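4.2 Booking lead time 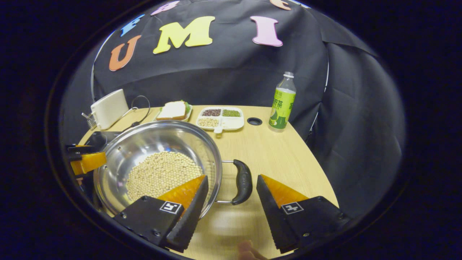
Figure 3. Soybeans in a steel pot on a wooden tabletop.

Lead time was taken as the number of days between the first enquiry and the first night of the stay. Records came from 17 travel agents in Werna and Perden, who between them supplied 200 family bookings. Parties with school-age children booked a median of 60 days ahead when an agent arranged the whole trip. Bookings changed within seven days of departure were left out, as were coach tours sold through Monti. The July peak was modelled separately (Section 4.3). Agent fees had no clear effect on lead time in either town.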